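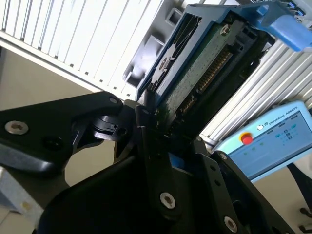 Ibsa Mamo objected in last year's session that a post filled without an advertisement is a defect in procedure, and that the holder should not lose it for a fault made by the employer. The objection is a fair one and the notes below are arranged to deal with it.

4.2 Irregular and void appointments

An appointment is irregular when the body had power to appoint but missed a step, such as a late notice or an unsigned form. It stands until set aside. An appointment is void when the body had no power to make it, or when no approved post existed.

Compare the two district cases in the reader.

Zirnemier: 16 clerks appointed to approved posts, interview scores not filed. Treated as irregular. The scores were rebuilt from the panel's own notes and the clerks stayed.

Clurkex: 800 names added to the payroll against an approved establishment of 640. The posts above the ceiling did not exist in law. Salary already paid for work done was not recovered.

Mamo's point holds for Zirnemier. It is weaker for Clurkex, where no correction of the paperwork could have created the missing posts.

4.3 Notice and hearing

Rahman treats a hearing as required in both classes. Avetti would limit it to the first, on the ground that a void appointment leaves nothing to decide. Most students find Avetti's view tidy until they ask who settles which class a case falls into. Read Rahman, chapter 2, before the January seminar.

Terms to know: establishment ceiling, ratification, acting appointment, payroll audit.

Written task: state which class applies where the post was approved after the holder began work. 1,000 words, with references to the reader.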